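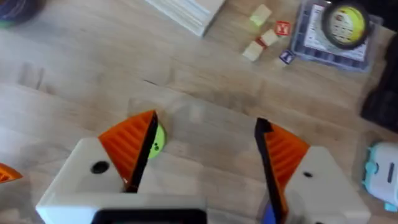 Wimura Activity Tabletop, light wood finish

Item no. 575
Manufacturer: Hutov
Sold as: top only, frame ordered separately
Thickness: 24 mm
Weight: 11 kg
Recommended load: up to 9 kg at any one point

Description

The Wimura top is a flat wooden work surface for small-parts play, sorting and desk activities. The grain is pale and streaky and runs in one direction along the length of the top. Tone varies from piece to piece, and tops ordered on different dates should not be expected to match.

The surface is plain, with no rim or recess. Cubes stand flat on it. Small balls will roll if the frame is not level, so adjust the feet after assembly and again after moving the table.

Shown with a lime-green ball, a pale green cube, a natural-wood cube and white paper. These are not included. Blocks and balls are listed under Skamico loose parts.

Mounting

Fits the Ngui frame, fixed height or adjustable. Screws are packed with the frame. Place the top face down on a blanket, align the frame with the pilot holes and tighten by hand. Power drivers can strip the holes.

Other frames can be used if the screws reach no more than halfway into the top. Pilot holes for these must be drilled by the customer – drilled tops cannot be returned.

Care

Wipe with a damp cloth along the grain and dry at once. No solvent cleaners or scouring pads. For paint, glue or modeling clay, cover the top first. Clear covers should be lifted and wiped underneath at the end of the day, as trapped moisture leaves pale marks.

Light scratches can be sanded with fine paper and re-oiled. Allow the oil to cure overnight before use.

Availability

In stock without frame. The adjustable Ngui frame is on back order until December – tops can ship ahead on request. Questions about fit with older frames go to Teguh Setiawan, parts desk.

Page revised 28 October 2020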